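Notebook, April — planning the Helleteo lakeside walk and lunch

Margarida Sequeira and I went over the route again, and I'm happy to say she talked me out of the hill. Lunch at Pakia is set for 23 of us, bless them.

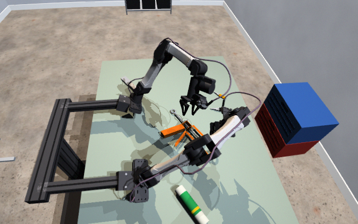 The boxed salads come to 571 altogether, drinks extra, and the deposit is paid.

Meeting spot is the Meireles lot at 10:30 — plenty of shade there.

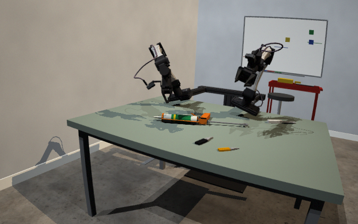
Table with the two black arms along the back.

So far 17 have signed up, which is lovely! Name tags still to do. I'd like them orange, like the tool on the table, so we can spot each other on the path.
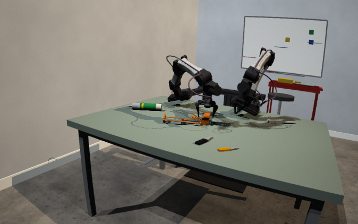 Rain plan is the covered porch at Pakia. Margarida wants one long table, and I'd set it on the diagonal like the green-gray one, so more folks face the water. Ask about chairs.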